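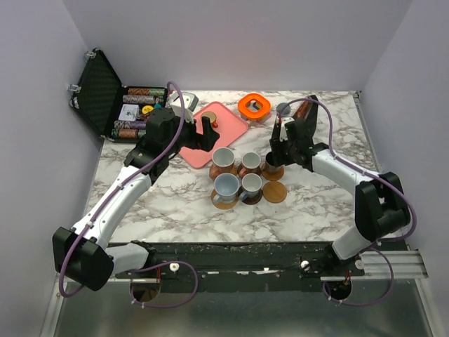 *Cups on their coasters, with the pink tray behind them.*

**Coasters for the coffee corner**

At the end of last January we asked the members of Skalano what was missing in our coffee corner, and the most frequent answer was coasters. The old table at Dredwood had so many rings from hot cups that we could not clean them away anymore. Now we have a set of round ones, some in light wood and some in dark.

Marcelino Teixeira bought them at Lopes, together with the pink tray. He asks that every cup, the mugs also, is put on a coaster, even when you only stay for two minutes. Marble patterns hide small spots very well, and so people forget to wipe them.

Please do not put the coasters in the dishwasher. Wood becomes gray and rough from it. A damp cloth is enough, and after this they should dry standing on their side, not in a pile.

The tray is for small things, like lids and spoons. Dirty cups go to the sink as before.

If you have cups at home which you do not use, we can take 4 more. Please no glass ones. You can leave them with Marcelino in room 21.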